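My Sister Was Almost Famous

Okay, so my sister Plumis was a rapper. Plumis wasn't her real name, obviously. Our mother picked a perfectly nice name for her and she dropped it at nineteen, the same week she dropped out of dental hygiene school and joined a group called Brotik with two guys from the car wash.

I was their everything else. I drove, I held the coats, I stood at the folding table and sold the CDs. We had 2000 of those pressed up because the man at the plant said the price got really good at 2000 (it did not get that good!). When I moved last spring there were still 833 of them in my hall closet, and I took every single one with me, up three flights.

The song people know, if they know any, is "Du." It's two minutes long and most of it is her laughing at somebody who stepped on a cable. A radio guy in the next county played it one night in February and by morning there were 90 messages on the answering machine, and one of them was from Cuiping Lü, who managed actual singers with actual tour buses. Plumis made me play it back until the tape started to warble.

So we drove out to meet her. Cuiping had soup brought in for all of us and didn't eat any. She said she loved the song. She said she loved the voice. Then she said the name Brotik sounded like a cough medicine and the two guys would have to go, and my sister put down her spoon and said, "Then who's going to step on the cable?"

I kicked her under the table. I kicked her pretty hard, to be truthful, and she kicked me back, and Cuiping Lü just kept looking at us like a woman waiting for an elevator.

We got $760 out of the whole thing, for the rights to put "Du" on a sampler called Wivico that came free with some magazine. Split four ways, because Plumis said I counted. I bought tires. 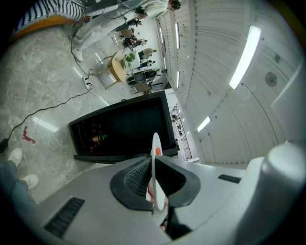 She's a dispatcher now for a heating oil company and she's wonderful at it, the drivers all adore her. Her kids found the song online last winter and went completely nuts, played it in the kitchen, played it in the bathtub, and the little one kept asking who the lady was. Plumis said she had no idea, some lady. Then she went out to warm up the car and sat there for a good long while with the radio off.

I went out after a bit and got in on the passenger side.

"You still got those CDs?" she said.

I told her I might have a couple.

"Bring me one," she said. "Don't make a thing out of it."

So I brought her a box, and I carried it in past the kids with a coat over it.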